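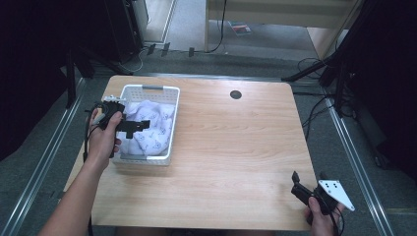
I've wanted to talk to somebody who cuts hair for a living in Bremton for ages, so when the owner of Naidu on the main street said she had fifteen minutes between clients, I ran over with my notebook (and a cinnamon bun, as a bribe).

She opened the place 8 years ago with two chairs and a borrowed kettle. "My mum thought I was mad," she told me. "She still asks when I'm going back to the bank!"

I asked what people get wrong about the job. She laughed for quite a while.
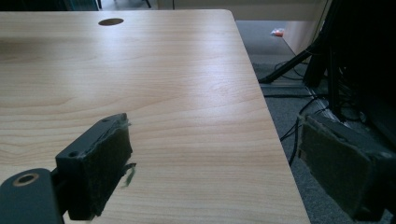

"They think it's the scissors," she said. "It's the listening. One fellow has told me the same story about his boat every January – and I still want to know how it ends."

Her favourite colour to mix is copper, her least favourite is anything ash, and she won't do a fringe on somebody who's just been dumped. "Come back in a fortnight," she tells them. Most of them do, and about half still want the fringe. Then her next client came in, shaking an umbrella, and I got the last bite of the bun.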